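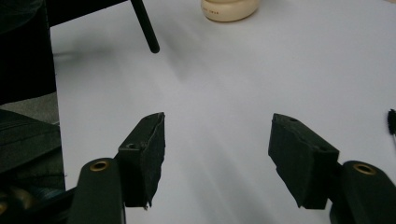 Wer einem System das Greifen beibringen wolle, müsse zuerst akzeptieren, dass die Hand mehr tut, als der Bediener beschreiben kann, heißt es dazu aus dem Projekt Clollura.

Dememine erweitert das Verfahren zur manuellen Aufgabenvorgabe um eine Gruppe kleiner, leichter Gegenstände. Wie das Unternehmen am 12. März 2022 mitteilte, umfasst der neue Datensatz 261 Vorführungen mit handgeführtem Greifer. Aufgezeichnet werden Kamerabild, Lage des Werkzeugs und Öffnungsweite der Finger. Ein Roboterarm ist während der Vorführung nicht beteiligt; die Bewegungen werden erst anschließend auf dessen Kinematik umgerechnet.

Die Auswertung übernimmt Cetel. Von den Aufnahmen wurden 16 verworfen, überwiegend wegen Lücken in der Lageschätzung. Einfarbig helle Arbeitsflächen gelten hierbei als ungünstig: Der Algorithmus findet dort wenige Merkmale und muss sich auf Objekte am Bildrand sowie auf die Inertialsensorik stützen. Für die nächste Messreihe ist eine engere Kopplung beider Quellen vorgesehen.

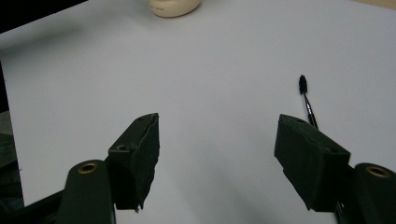
Handgeführter Greifer mit geöffneten Fingern, auf der weißen Fläche eine kleine Bürste.

Dünne Griffe stellen besondere Anforderungen an den Schließvorgang. Setzt ein Finger früher auf als der andere, verdreht sich das Objekt, bevor die Haltekraft anliegt. Menschliche Bediener gleichen dies durch eine kurze Seitwärtsbewegung aus, die in der Regel unbewusst erfolgt. Sie bleibt in den Daten erhalten und wird nicht geglättet.

Zum Vergleich wurde dieselbe Aufgabe über die Fernsteuerung Geum vorgeführt. Hierfür waren je Bediener etwa 48 Minuten Einarbeitung erforderlich, beim handgeführten Werkzeug entfiel dieser Schritt weitgehend. Die Fernsteuerung liefert dafür Gelenkwinkel, die sich ohne Umrechnung verwenden lassen. Beide Verfahren sollen parallel weitergeführt werden. Eine erste Fassung des Auswerteprotokolls liegt den Projektpartnern seit Januar vor.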